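Last updated: 25/12/2020
Filed under: Course handouts > Practical automation > Looking after the cell

Handout 11: Setting up and keeping the hand-held gripper table

Carrying on from handout 10, where we left the cables in a state I would rather not discuss. The Closerden cell is a table, a board, a pair of grippers and a great deal of opinion. Most of its faults begin at the pads, so we begin there too.

Look at both contact faces before you pick anything up. Felt-type pads collect fluff the way a corridor collects students. Pull stray fibres off with tape. Don't blow on them, you will only move the fluff to the other gripper. Then close the fingers slowly and watch them meet. If one pad arrives at an angle, the finger has turned on its joint. Slacken the screw, square the pad, nip it up again. Nip, please. The last person to "make sure" of one cost us 75 in parts and an afternoon of my good nature.

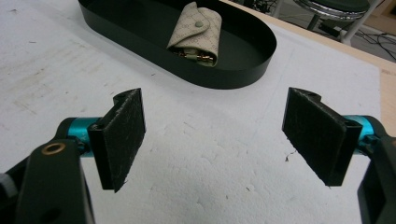
Next, the board. Wipe it with a barely damp cloth and let it dry. Old scuffs will stay and you are welcome to grow fond of them. Fresh crumbs, threads and bits of tape must go. Put the tray where the setup sheet says, then leave it alone. Zoriana Kushnir's version of the sheet is the current one; the Raleo sheet still taped inside the cupboard door is two tables out of date and wrong about nearly everything except the address.

Now check the opening. Run each gripper from fully shut to fully open and read the number on the screen. On our Prollaner software fully open should give 3,420. If it is low, look for something caught in the linkage before you touch the calibration. Students love calibration. It feels like progress.

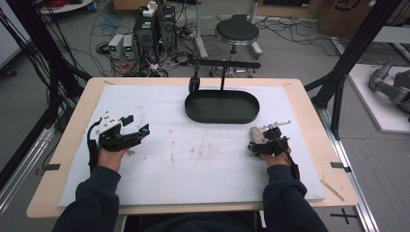

Cable checks are done with the grippers in your hands and at working height, as a cable that behaves on the bench may well sulk in use. Sit down, lift both, and reach to the far corners of the board. The cable should follow your arm without pulling at the plug. On the right-hand side it runs down past the hand and along the forearm, so try that side with the elbow bent as well as straight. Hold something small and soft while you do it, and if the grip gives when the cable moves, write that down before you fix it.

Faults go in the Tymoshchuk log, in words. "Left one funny" is not a fault, it is a mood. Say which finger, what you were holding and whether the number on the screen changed.

For next time: read the section on replacing pads, and bring a small screwdriver. I know how many I lent out in June.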